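Open day at Grultosbridge: I went for the free coffee and stayed for the robots

If you drove past the old Briltik building in Grultosbridge and wondered why the parking lot was full, I can help. The robot lab upstairs opened its doors to the neighbors, and I went along with a notebook and not a lot of technical knowledge.

I got there a little before 8 in the morning, thinking I'd beat the crowd. I did not beat the crowd. There was already a line down the stairs, mostly kids from the middle school with a few patient parents, and by the time the doors opened I was behind a boy who wanted to know if any of the robots could fight. (None of them can. He took it well.)

The lab is run by Ebenezer Quartey, who moved his group into the building last winter. He gave the welcome speech standing on a step stool and kept it short, which I appreciated. They had 600 visitors signed up for the day, he told us, and would we please keep moving and please not lean on the glass. Then he split us into groups of 18 and sent us around.

First stop was Zakaria, a rolling cart robot that carries parts from one end of the hall to the other. It's about as tall as my kitchen counter and it plays a little tune when somebody stands in its way. Naturally everybody stood in its way. I think I heard that tune more often than I've heard any song on the radio this year, and I was still humming it at dinner!

Next came a talk on safety fences, and I'll admit I used that time to find the coffee. It was good coffee. The cookies were gone already.

The part I'd tell a friend to go for was the arm demonstration in the back room. The lab calls the arm Dondeo, and the job they have it practicing sounds like nothing at all: pushing buttons, moving a slider to a number, flipping a switch, turning a knob. My group crowded around the rail while one of the students talked us through it. She said that a person does this kind of thing without thinking, and that the arm has to get each reach lined up before it touches anything. A slider wants a gentle sideways push, a button wants a straight one, and a knob needs a decent grip before you turn it. I had never thought about how many different ways my own hand does things before breakfast.

There was also a screen by the rail so those of us at the back could follow from the arm's own point of view, which I liked better than watching over people's heads. You get the two fingers reaching in from the bottom, and past them the board with its colored buttons, the big black knob and all those test leads looping off the top.
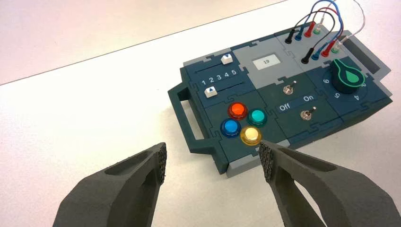

Quartey said later, when I caught him on the stairs, that the knob is the thing his students complain about most, and that he would take a slow turn that lands on the right number over a fast one any day. A mother near me asked whether the arm learns from its mistakes, and the answer was a long one — longer than the welcome speech, for sure — but the short version was that people look over every run and decide what to change before the next one.

I left with a sticker, a sore neck and a flyer for the evening class, which starts in December and has room for 6 people. No experience needed, the flyer says, and you can sign up at the front desk in the Briltik lobby. The boy from the line was filling in his form when I walked out, and his dad was holding the pen cap.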